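Sun 28 January

Track notes, Fernimix build. Started on the Endale circuit again, the one with the double hairpin after the tunnel. Kart still clips the inner wall at the second apex if you hold drift past the boost. Collision mesh there is two units wider than the visible barrier. Pulled it in and reran the ghost laps, 200 of them, no clips.

Folthorpe at night is worse. The skybox loads late on lap two and the road goes flat gray for a moment. Texture pool was at 1,845 when it happened - same as in September, so the Keklow exporter is still packing the snow tiles twice.
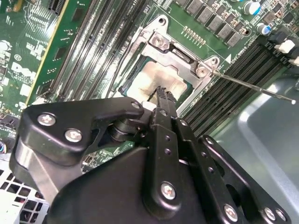
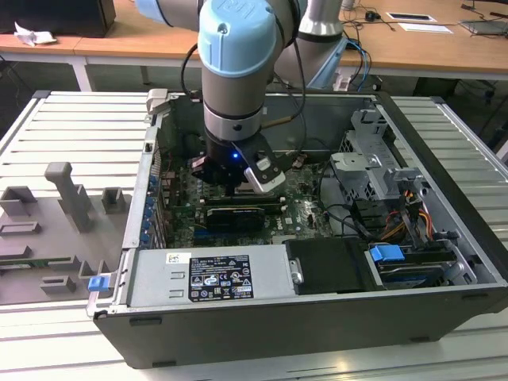 Thodoris Tsoukalas thinks the exporter is fine and the duplicates come from the old tile list, which Folthorpe still reads at load. He would delete the list and rebuild before touching anything else.

Will try that first. Left to do: rival karts brake too early into the tunnel, and the shortcut by the pier needs a rail. Leave the boost pads alone for now.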